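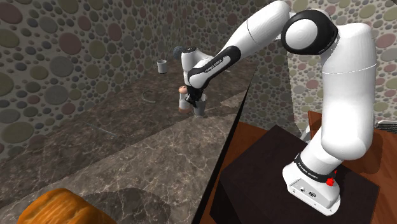 Mas então quem entra na academia deixa de dar aulas?, perguntou Brigitta Tanner. Não deixa! Continua tudo igual. Já lá vamos.

O que é uma academia de ciências?

É um grupo de cientistas, engenheiros, médicos. Gente que estuda muito uma coisa e que se junta para falar dela com os outros. Não é uma escola. Não tem recreio nem testes.

A Academia de Nakholm, por exemplo, tem 200 membros. Uns estudam rios, outros pontes, outros planetas (Urano incluído, sim).

Como é que se entra?

Ninguém se inscreve. É preciso ser escolhido. Passo a passo, depressa:

Primeiro, 3 membros escrevem uma carta a dizer o que a pessoa fez. Descobriu alguma coisa? Ensinou muita gente? Limpou um lago?

Depois, os outros leem a carta. Fazem perguntas. As vezes muitas perguntas.

Por fim, votação. Mais votos a favor do que contra, e pronto, está eleita.
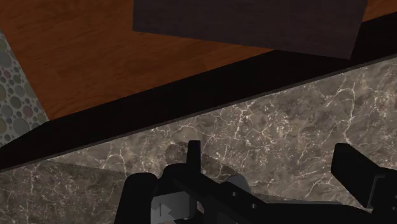

A votação é secreta, cada um põe o seu voto sem mostrar a ninguém. Tal como quando a turma escolhe o delegado. Em julho foi assim com Obsa Admasu, que estuda a água dos poços em Allamham.

E membro honorário, o que é?

Uma homenagem. Quer dizer "obrigado pelo seu trabalho". Pode nem ser cientista! Harpreet Landry é membro honorário desde 2000 e trabalhou sempre em leis para proteger os rios.

Ganham dinheiro?

Em Nakholm, não. Recebem um diploma e vão à reunião anual. E trabalham: quando uma cidade quer saber se a água é boa para beber, pode pedir ajuda à academia. Eles estudam o asunto e escrevem um relatório.

Palavras difíceis

Eleger: escolher com votos.
Honorário: dado como homenagem.
Relatório: texto que conta o que se estudou.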